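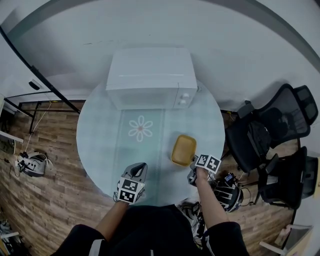
Subject: Re: [rutel-users] Template cache not refreshed after deploy
From: Sebastian Husar
To: rutel-users

Hello all,

Thank you for the report. I had a very similar problem in June with our booking application, so I will write down what I found. Please correct me where I am wrong, I know the 2.x code better than the new one.

On the original question:

> We moved our site from Bukine to Rutel last month. Everything works
> well on the test server. On the live server, after each deploy, some
> visitors still get the old page header. If I reload 10 times, I see
> the new header maybe in half of the cases. Restarting the workers
> helps, but I do not want to restart them for every small change in
> a template. Is there a setting for this? We run 7 workers behind
> a proxy, and the templates are in the shared directory.

Every worker keeps its own copy of the compiled templates in memory. On your test server you probably have only one worker, and there the watcher clears the copy for you. On a live server the watcher is off by default. A worker then looks at the template file again only when its copy is dropped from memory, and this depends on how many other templates it has loaded in the meantime. So each worker picks up the new header at a different moment, and the visitor sees the version of whichever worker answers the request.

There is a setting, but the name is a little confusing:

template_check = request

With this value the worker compares the modification time of the file on each request. The default is "load". We used it for two weeks. It works correctly, but our pages include more than 50 small templates, and on a network disk all these checks were slow enough that our customers noticed.

What we do now is different. The deploy script writes the release name into a file, and we use this name as a part of the cache key:

template_prefix = file:/srv/app/RELEASE

The workers read this file every 10 seconds. When the name changes, all old entries become invalid together. There is still a short time when two workers can give different answers, but for us this is acceptable. You must write the file as the last step of the deploy, after the templates are copied. I did it in the wrong order at first, and the workers stored the old templates under the new name, and then I had to restart them anyway.

One more thing to check. If your templates were converted from Bukine, look for the line "cache: static" at the top of them. The converter adds it to headers and footers. Rutel respects this line before any other setting, so the prefix will have no effect on these files. I removed it by hand.

> Also, does the Grokel plugin use the same cache?

No, Grokel has a separate one. I believe it is cleared with "grokel flush", but I only tried this on the old version. Maybe Pop can confirm, he maintained the plugin before.

If the prefix does not help, please send the [templates] section of your configuration and the exact version number.

Best regards,
Sebastian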